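Unit 3: Work Surfaces and Keeping Them Usable

Reading for this unit: the Pärn handout on bench layout, first half only. Bring your marked copy to lab.

A work surface has a top, a border and whatever is allowed to stay on it. Most of the trouble students have in the lab comes from the last of these. Before you start a task, decide which items are fixed, which are flat and can be slid out of the way, and which do not belong there at all.

Fixed items take up more room than their footprint. Anything mounted at the side of a table also claims the space it reaches over, so mark that space on your plan as well as the base.

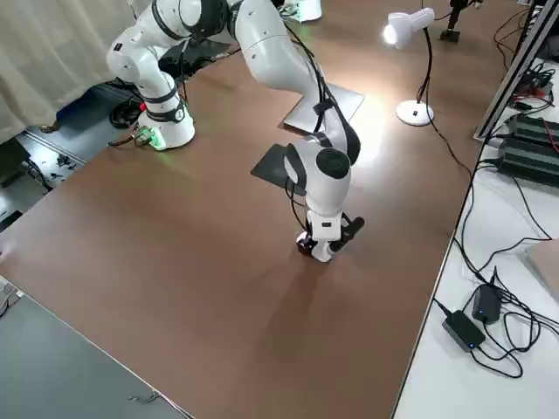

Figure 1. Brown tabletop with flat items lying on it.

Flat items are easy to forget. A plate or panel lying on the table hides part of the top and can end up under something else. Draw each one on your plan as a rectangle.

Lighting. A lamp over a brown top can leave a bright patch of glare. Check for it from where you will be standing or sitting, then move the lamp before you move the work. For the exercise, set the lamp 60 cm above the top and write down where the patch falls.

Cables. Follow each cable from one end to the other with your hand before drawing it. Use a dashed line for any part that hangs past the table edge. Straps go on the plan as a short bar across the line.

Laptops. A laptop left on the table stays closed unless the task needs it, and it is drawn as a flat item.
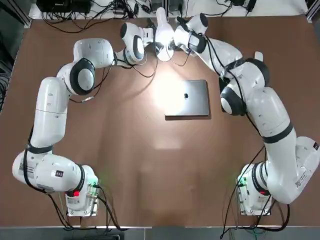 The border of the table matters for measuring. Take all distances from the inside of the rail where there is one, and from the edge of the top where there is none. Do not mix the two on one drawing. The Dovura worksheet has a box for stating which you used.

Assignment, due in May: one plan of a table at a scale of your choice, with a note of nearly 700 words on what you would move and where. Use the Grenomix grid paper, pad 137.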